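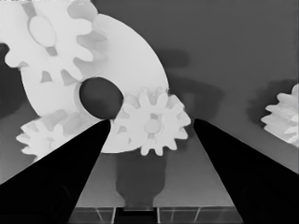 July
Lakmal Rathnayake and Demetrio Gallardo
3 min read

3.2 Grip endurance protocol

Grip endurance was tested with a static bar hang and a timed plate pinch. Both tests were run at the Clornham site, on the same bar and with the same pair of smooth-faced plates, so that differences in surface finish would not enter the results. Lifters from the Tilcombe club had trained on knurled bars before the study and were given one practice session to adjust.

Each lifter completed 6 hangs, split evenly between a double overhand and a mixed grip. Rest between hangs was fixed at 600 seconds. Chalk was allowed; straps and liquid grip products were not. A hang ended when either hand left the bar or when the elbows bent past the limit set in Section 2. Times were logged with the Truvine timer and checked against the written sheet at the end of each session.

The plate pinch followed the same rest schedule. Lifters held the plates at the side with the thumb opposed to four straight fingers. Holds in which the plates touched the thigh were discarded and repeated once.

In total, 561 holds were kept for analysis. Figure 3 plots hold time against trial order for both tests. Hang times fell steadily across trials, with the steepest drop after the second double overhand hang. Pinch times showed less decline but more spread between lifters, and the spread was widest among those with the least pinch training. Forearm girth was a weak predictor of either measure — hand length did better for the pinch, but not for the hang.

Figure 3. Hold time by trial order, static hang and plate pinch. Bars show the interquartile range.

We fitted the decline with the two-term fatigue model of Geum, leaving the recovery constant free for each lifter. The fit was poor for mixed grip trials, where lifters chose which hand to turn under. Hand choice was not recorded in the first block of sessions, and those trials are left out of the model comparison in Section 4.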